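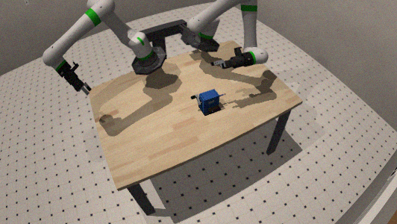

Two-arm bench set-up, computer render

How long is a missing person's file kept open?

Radoslava Hrubý
My great-uncle went missing from Nonunthorpe 56 years ago. A relative was told by phone that the case is "inactive". Does that mean closed? I have 4 letters he wrote and would like to know whether they are of any use, and whom to contact first.

Annelies Gasser
Inactive and closed are different things. A file is normally closed when the person is found or remains are identified. Inactive means no current lines of enquiry, with reviews at intervals set by the force. Write to the force that took the original report, not the one where you live. Give his full name, date of birth, last known address and any reference number. Ask three things in writing: whether the file survives, when it was last reviewed, and whether a family DNA sample is held. Keep the letters and their envelopes in paper sleeves, handle them as little as possible and don't post the originals. Boundaries may have changed over that time, so the papers could be with a successor force or a county record office.

Engelbert Haslinger
They shut them all after 7 years I think, that's when you can get the death certificate.

Mirjam Kälin
Seven years concerns the legal presumption of death. It is a court matter and does not by itself end a police file.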